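# Éloge de la partie à petite mise

Je joue au poker depuis l'université, toujours mal, toujours avec le même plaisir, et je voudrais défendre la partie entre amis, celle où l'on mise trois fois rien. Chez Waltraud Eder, à Kvam, on commence à 20 h et on distribue à chacun 2 000 points en jetons. Personne ne repart plus riche, et quelle soirée !

Ce que j'aime, c'est d'abord le bruit. Le petit claquement des piles qu'on défait et qu'on remonte en réfléchissant – aucune application ne m'a jamais donné ça. J'ai pourtant essayé, en août, tout un mois de parties en ligne. On y joue vite, on y joue seul, et j'ai oublié chaque main dès le lendemain. Alors que je me souviens très bien du soir où Birger Sundqvist a suivi une relance de 400 avec une paire de deux, le sourire jusqu'aux oreilles ! 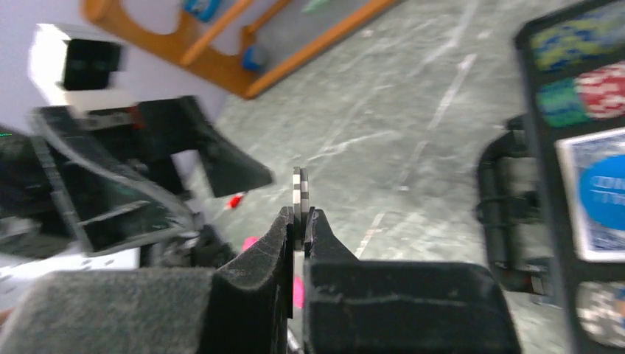
Et puis il y a la conversation. Entre deux donnes, on parle du prix du beurre, des enfants, d'un film que la moitié de la table a détesté. Le jeu occupe les mains et laisse la tête libre, un peu comme le tricot ou la pêche. Eilif Aasen, qui ne dit pas dix mots au dîner, devient intarissable dès qu'il a des cartes devant lui.

Achetez donc une mallette d'occasion et invitez vos voisins, même ceux qui confondent la couleur et la quinte. Ils apprendront en une heure, et ils vous battront sans doute la semaine suivante.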